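Wednesday, late

Ok quick one before I fall asleep. Room is nearly there. Not done, nearly.

Started on the desk after lunch. Had to move everything off it first – two lamps, the shoebox of cables, that awful Zwahlen catalog I keep meaning to toss, mugs (ew). Half of it is on the hallway floor now and half is on the bed. Will sleep on the edge tonight I guess.

The desk was $400 when I bought it, which still hurts, so no, I am not replacing it like the Granadell people want me to with their emails every other day. Longer than I remembered. Tried it flat under the window, hated it. Tried it against the short wall, drawer wouldnt open. Went out to the Grullside store for felt pads, they had packs of 12, got one, then forgot to get wood soap. Back out again. Parked on Nanach both times and got a ticket the second time, 42 bucks!! For soap.

Anyway. Slantwise across the room works. Looks wrong on paper, feels right when you walk in. Cabinet stays underneath at the far end where I can reach it from the door.

Wiped the top down with warm water, then the soap, then vinegar. Rinsed the cloth a hundred times. Arms are dead. Swept the boards too and found an earring and a lot of dust, more dust then I want to write down.

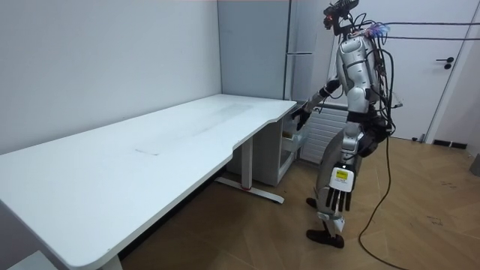
2 min read

Still a grayish smudge near the middle of the top. Vinegar did nothing, baking soda paste tomorrow. The scuffs are light, can live with those. Like the rounded corners more than I did in the store, my hip thanks them every time I cut past. And the curved bit on the front edge, down the far end, is where I want the chair.

Really like it bare. White top, wood floor, nothing on it. Give it two days and there will be mail all over it, I know me.

To do – hallway pile, return the spare felt pads (or keep?), pay the stupid ticket, call about the window latch. Lamp on the left or the right? Cant decide. Bed now.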